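Fingertip maintenance is a setup problem

The service log for the garment cell at Treltmont runs to 689 entries. I have read all of them, and I think the maintenance schedule that produced them is built the wrong way around. It treats the arm as the delicate part and the fingertips as a consumable. For rigid parts that may be defensible. For clothing it puts the hours in the wrong place.

The cell is simple on paper. A two-finger gripper takes hold of a T-shirt, lifts it, finds a second grip point and hands the shirt on to be folded. The controller runs Filex, the tips come from Dobson, and there is a small camera at the wrist. The arm is greased and checked at the intervals in its manual. The tips are changed when an operator complains. 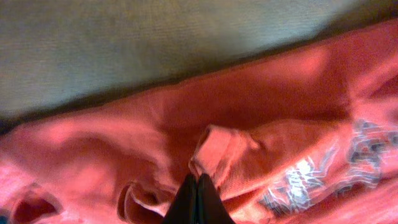
A worn tip rarely fails outright. It loses its edge first, and the loss shows up as a pick that takes hold of one layer when it should take two, or two when it should take one. The controller records a completed close in each case. The error surfaces two moves later, when the shirt hangs wrong, and the log entry then blames the fold routine. I found long runs of entries of this kind, closed with a software change and reopened within the month.

My first recommendation is to inspect the tips at the start of every shift, by hand and with the power locked out. Close the fingers on a strip of scrap knit, lock out, and pull. If the strip slides out on one side before the other, the tips aren't meeting square. Shim them before anyone touches a parameter. The job takes three minutes with the shims laid out and far longer if they are kept in the stores cage, where Treltmont kept them until April.

The second is to stop setting grip height from the bare table. The usual method is to jog down until the tips touch, back off by the clearance on the sheet, and save the point. The saved point describes a table. A bunched shirt has ridges and hollows, and the height of the cloth under the tips changes with every drop. Set the point on a crumpled garment, repeat it on at least 50 drops, and keep the spread along with the average. If the spread is wider than the compliance in the finger mount, no single height will serve, and the approach needs a contact stop.

Seams deserve a line of their own on the setup sheet. A hem is thicker than the panel beside it and it resists slipping, so it gives a better hold, but it also spreads the tips slightly. A force limit tuned on plain panel fabric will trip early on a hem. The remedy at many sites is to raise the limit for everything, and then the tips wear faster, and the cycle described above begins again. Two limits, chosen by measured gap after closing, cost an afternoon of work.
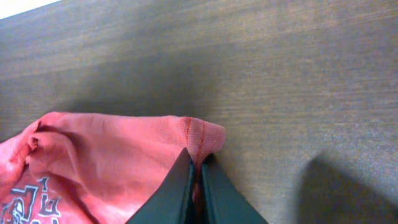 By Raffaele Bassi
Opinion | 5/23/23

The objection I hear most often is that hand inspection defeats the purpose of an automated cell. The Pluretti line next door is held up as proof, as it runs unattended for long stretches on a fixed service interval. Pluretti handles cartons. A carton presents the same face each time, and its gripper wears evenly enough that an interval can be worked out and trusted. Knit fabric presents a different load on each pick, often off center, and the wear follows the load. I don't see how a calendar can track that.

A stronger objection concerns the camera. If the wrist view shows the tips and the cloth together, the argument goes, wear could be judged from the pictures and the morning check dropped. I would like this to be true. The fingertips do sit in view at the bottom of the image, but the edge that matters is the one pressed into the fabric during a pick. Between picks it could be viewed against a plain target, under fixed light, and that may be worth building. It would still need someone to wipe the lens, which at Treltmont appears in the log twice.

On cost, the figures are modest. The longest run on one set of tips was 1,267 picks before the first uneven close, and the shortest was a small fraction of that. A site that changes tips on complaint will always be working from the wrong end of that range. A site that checks each shift will throw away fewer sets, and its fold routine will be judged on what it does with a properly held shirt.

I would also split the log. Grip faults and fold faults should be separate codes, and a fold fault should not be closed until the tip check for that shift has been entered beside it. The change to the form has been drafted. It is waiting on a decision about which department owns the form.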